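Plirkudside Residence Marks Its First Year Under a New Housekeeping Program

28 May 2024

When Reet Lill accepted the position of Head of Residential Services at Plirkudside, the student residence operated by the Willenar Foundation, she asked for one thing before signing the contract: a full set of linen records going back five years. The records did not exist. What she received was a binder of delivery slips and a handwritten list of the rooms whose tenants had complained.

"It told me a good deal," Ms. Lill said in an interview at her office on the ground floor of the residence. "A building of this size spends heavily on bedding every year, and there was no way to say which sheets had been bought when, or how long they had lasted."

Plirkudside houses students from 11 partner schools. Many arrive from abroad with a single suitcase, and the Foundation has supplied bed linen as part of the rent since the residence opened. Until last year, laundry was handled under separate agreements for each wing, with different washing temperatures, different collection days and different rules on what counted as worn out.

The new program, introduced in September, brought all wings under one agreement with the Petrauskas laundry. Sheets are now purchased in a single grade of cotton, marked at the hem with the month of purchase, and withdrawn when they fail a simple check for thinning at the center. In its first count, the department recorded 1437 fitted sheets in the building. Ms. Lill described the figure as higher than anyone had expected.

"We had closets full of sheets in sizes that fit none of our beds," she said. "Some had been bought for mattresses that were replaced long ago. They were in good condition, so they were kept, and the shelves filled up."

The surplus was offered to two local shelters and an animal clinic. The remaining stock was sorted by mattress depth, a detail to which Ms. Lill returned several times in the course of the conversation. A fitted sheet made for a shallow mattress will go onto a deeper one with enough force, she explained, but the elastic gives out early and the corners work free during the night. Complaints about loose sheets made up the largest share of housekeeping requests in the year before the change.

Tarmo Juška, who supervises the housekeeping staff on the upper floors, has worked at the residence for 16 years. He said that the change had been received with some caution by his team, several of whom had developed their own methods over a long period.

"Everyone who makes beds for a living has a way of doing it, and most of those ways are good," Mr. Juška said. "I start at the far corner by the wall. A colleague of mine starts at the foot. We were worried that we would be handed a manual and told to forget what we knew."

The department did issue written guidance, but it is limited to nine points and leaves the order of work to the individual. It requires that mattresses be turned between tenants, that protectors be washed separately, and that no sheet be placed on a bed straight from the dryer. Mr. Juška supported the last point in particular. Cotton that is still warm, he said, holds every crease that is pressed into it.

Staff also requested a change to the carts, which had been too wide for the older corridors in the north wing. Narrower carts from Vorkier were delivered over the winter. They carry less, and Mr. Juška acknowledged that this means more trips to the linen room on changeover days. He considers the exchange a fair one. The old carts had left marks along the walls that were repainted every summer.

Asked about the preferences of the students themselves, Ms. Lill said that the department had surveyed tenants on color. White had been the standard for many years. Tenants preferred a softer shade, and staff noted that white sheets were often withdrawn for slight yellowing well before the fabric had weakened.

Work for the coming year will focus on blankets and pillows, which remain under the older arrangements. Ms. Lill expects the pillow inventory to be the more difficult of the two. "Students take them to the common rooms, and they do not always find their way back," she said. The department will begin the inventory in the south wing, once the current tenants have moved out.

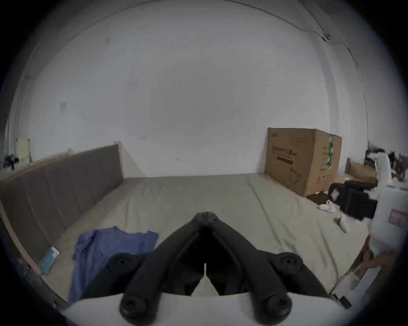
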